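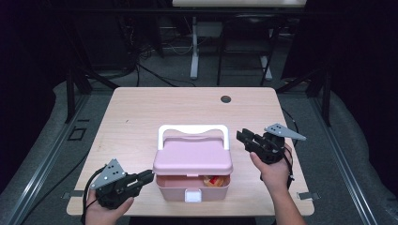 Tips for the software side, box and lid jobs. Mostly learned the slow way. Last touched 23 February 2025.

Check timestamps first. Left and right gripper streams drift apart, and a lid task shows it quick. Resync at the start of every take, not once a day.

Trim dead time in Gradex before training. Idle frames at the front teach the policy to sit there. I cut 40 off each clip, then look at the plot.

Gripper width – log it as a number, dont guess it from video. Recalibrate zero after swapping pads. Worn pads shift the closed reading.

Handles: plan the approach from the side first, lift second. Two short segments beat one long curve.

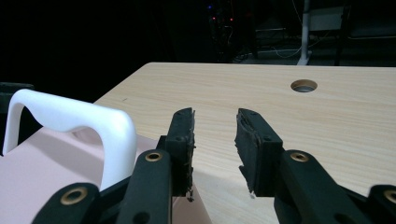
Booker Lyons wrote in to say he'd skip the fixed trim and cut on gripper speed instead, since his clips all start diffrent. Fair. Try both, keep a copy of the raw files.

Split train and test by take. Never by frame. With 200 takes, hold some back and leave them alone.

Dark background? Lock exposure, then crop in the loader. Keep the crop the same at run time or the planner gets odd offsets.

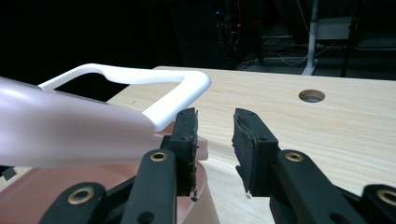
Fingers open, white handle at left.

Name files by task and take number. Take 1418 beats "final_new2". Write the config in the same folder.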